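5. Failure Analysis: Snags and Unreported Drops

The success rates in the previous section look good, and we do not fully believe them. A run was marked a success when the controller reached its final state and the folded garment lay inside a target region on the table. Neither test asks what happened to the fabric along the way. In this section we look at the episodes that scored well and should not have, and at one type of fault, the snag, that the scoring could not register at all.

5.1 How the problem came to light

The folding trials at the Skencombe site covered 600 episodes with used short-sleeved shirts, all of them run on the same two-arm station with the policy we call Purano. The policy was trained on demonstrations recorded earlier with cleaner garments, and it was not changed during the trials. We had planned to report the success rate, the mean time per fold, and a short list of failures sorted by cause. The list was meant to be dull. Missed grasps and late releases are well known in this field and we expected to find little else.

The trouble started when we compared the controller logs with the wrist force estimates. In a number of episodes logged as clean, the force at one wrist rose during the pull, stayed high for longer than the motion called for, and then fell sharply. The log for the same moment showed nothing: no retry, no fault code, no slowdown. The controller was following its planned path and had been given no reason to doubt it.

A sharp fall in force during a pull can mean several things. The fabric may have slipped out of the fingers. It may have come free from the table covering. It may also have been caught on some part of the gripper and then let go, or torn. The force estimate alone cannot tell these apart, and we distrust accounts, including our own early drafts, that pick whichever reading flatters the method.

5.2 What the fingers meet

Most published folding work, as we read it, treats the garment as a smooth sheet with a known outline. Used clothing is less polite. It has hems that bunch, trim that is stiffer than the cloth next to it, prints that stick to themselves, and weak spots left by wear. Figure 4 gives an idea of the material. The hem has gathered into a thick, rounded bundle, and near the middle of the body there is a small frayed spot with a loose thread and a tiny tear.
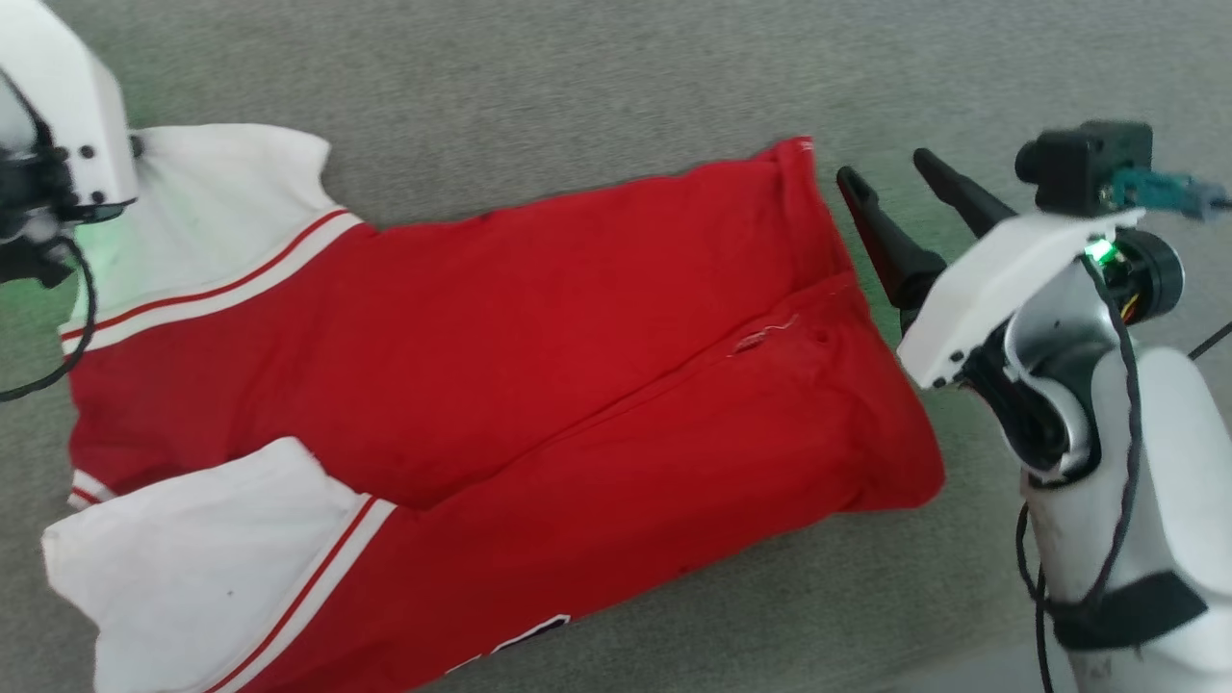 Figure 4. Two-arm handling of a red and white jersey-style shirt on a gray felt-like surface. The left gripper is at the collar side and the black fingers of the right arm are at the hem side. Note the bunched hem and the small tear along the central fold.

We make no claim about the origin of the tear in Figure 4. It may have been there before any robot touched the shirt. That uncertainty is part of our complaint. No record of garment condition was made before the first episode, so damage found later could not be assigned to the policy, to the washing between sessions, or to the previous owner. We wrote in our trial plan that the system "handles clothing without damage." Looking back, we had no means of testing that sentence, and it has been removed from the claims of this paper.

The bundled hem matters for a different reason. The grasp planner picks a point on the hem from an outline of the garment and assumes a single or double layer of cloth at that point. If the hem has rolled, the fingers may close on more fabric than planned, or may take the outer layer and leave the rest. In both cases the gripper reports a closed grasp on something, and the controller moves on. The width reading could in principle separate a thin grasp from a thick one. In practice the readings for the two overlapped so much that no cutoff we tried was useful.

5.3 Three ways a snag begins

We went back through the flagged episodes by hand and sorted them as well as the recordings allowed. The sorting was done with the outcome label hidden, though the reviewers knew the purpose of the exercise, and readers should weigh the results with that in mind. We describe 3 patterns.

The first is the thread catch. A loose thread or frayed edge is drawn into the gap between the fingers as they close, and stays there when they open. The arm retreats, the thread tightens, and the fold just made is dragged partly open. From an overhead view the garment can still end up inside the target region, which is all the score requires.

The second is the housing catch. Here the cloth is held by some part of the gripper other than the fingers, such as a screw head, the edge of a housing, or a cable loop. Sleeves were the usual victims, as they are small, light, and often lie close to the body of the gripper during the pull. The force signal in these cases was weak and sometimes absent. We suspect that we have missed many of them.

The third is the seam pull. Both arms hold the garment, one arm reaches its goal slightly before the other, and the cloth between them goes tight. A sound shirt will stand this. A shirt with an old tear along the line of the pull may not. This is the only pattern of the three in which we think the robot is likely to make damage worse, and it is the one the controller is least prepared for, because the position error at each wrist stays within its allowed range the whole time.

5.4 The vendor threshold

The grippers used at the site are supplied by Trinumex with a default force limit. Our first response to the snag finding was the obvious one, to lower that limit until the pulls in question would trip it. We did this in April, before the final block of episodes, and for a short time believed the matter settled.

It was not. With the lower limit the stations stopped often, mainly during ordinary pulls over the felt-like covering, where drag between the cloth and the surface is enough to raise the force estimate. Operators cleared the stops and restarted. Before long the stops were being cleared without anyone inspecting the garment. A limit that trips on everything protects very little, and we would rather say so plainly than report the lower number as a safety feature. We restored the default for the final block and reported those episodes under it.

We also tried the Vasseur slip detector, a published method that looks for brief vibration at the fingertips. It found slips. It was close to blind to housing catches, as one would expect of a method that listens only at the fingers. We do not hold this against it, but we have seen it described as a general answer to fabric handling faults, and our experience does not support that.

5.5 A small test, and its limits

To see whether a snag can be noticed at all with the sensors already on the arm, we set up a bench test with 20 pulls in which a thread had been tied to the gripper housing on purpose. The policy ran as usual. In 2 of these pulls the controller raised a fault. In the rest it finished the motion and reported success while still attached to the shirt.

We offer this as a demonstration that the fault can pass unseen. It should not be read as a rate. The threads were tied by us, they were stronger than most loose threads on worn clothing, and the shirts had been laid out with care. A thread that snaps early would leave even less of a trace in the log, so the bench test may well be kinder to the controller than real use is. It may also be harsher. We do not know, and the data in hand cannot settle it.

One change did help in a modest way. After each release the arm was made to back off a short distance and pause, and the wrist camera image before the move was compared with the image after it. If cloth had moved along with the gripper, the episode was flagged. This caught several housing catches that the force signal had missed. It also flagged cloth that was simply springing back from a fold, and it added time to every episode. We left it out of the timing results in Section 4, and anyone comparing our fold times with those of a system that performs such a check should correct for that.

5.6 What we would now report

The overall success rate in Table 2 should be taken as an upper bound. It counts episodes in which the garment reached the right place, some of which included a pull that we would not want repeated on a shirt of our own. We have kept the figure in the paper for comparison with earlier work, which uses the same test and so carries the same flaw.

For later trials we have adopted two rules. Each garment is photographed on both sides before and after a session, under the same light, and an episode with an unexplained fall in wrist force cannot be logged as clean until a person has looked at the garment. Both rules are slow. The second depends on the same operators who, under the lower force limit, learned to clear stops without looking - a weakness we have not solved.

The episode logs, including the flagged ones, were frozen in June 2023 and the labels have not been revised since. Where a reviewer could not decide between a slip and a snag, the entry reads "unclear" and has been left that way.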